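4.2 Late payment and the decision to borrow

The survey went to 600 small firms in the Loltis district, and each was asked how it had covered gaps in cash during the previous year. Firms that sold mainly to larger buyers reported longer waits for payment than firms that sold to the public. This agrees with Texier and Joly, who found the same pattern among suppliers in Pronton, although their sample left out firms with fewer than five employees.

Owners gave two main ways of dealing with a late invoice. The first was to delay their own payments to suppliers, which moves the problem down the chain. The second was a short bank overdraft. Few had used the regional loan guarantee, and several said they had not heard of it before our questionnaire arrived. We held follow-up interviews with 40 owners in June. Most described the guarantee forms as too long for the sums involved - a point also made by Nogueira in his review of the Hourani scheme.

Business groups have asked for a legal limit on payment terms. Our data cannot show whether a limit would change what buyers do, but owners with written terms did chase overdue invoices sooner. Laboratory suppliers and other specialist traders stood out here, as their contracts tend to name a due date (Figure 3).
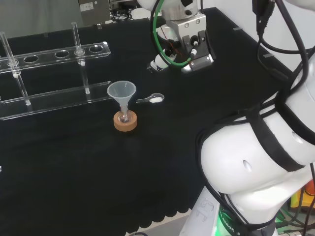 Figure 3. Clear test tube rack with glass tubes on a black cloth.

The effect of sector is smaller once firm age is taken into account. Section 4.3 looks at age and at the owner's earlier experience of credit.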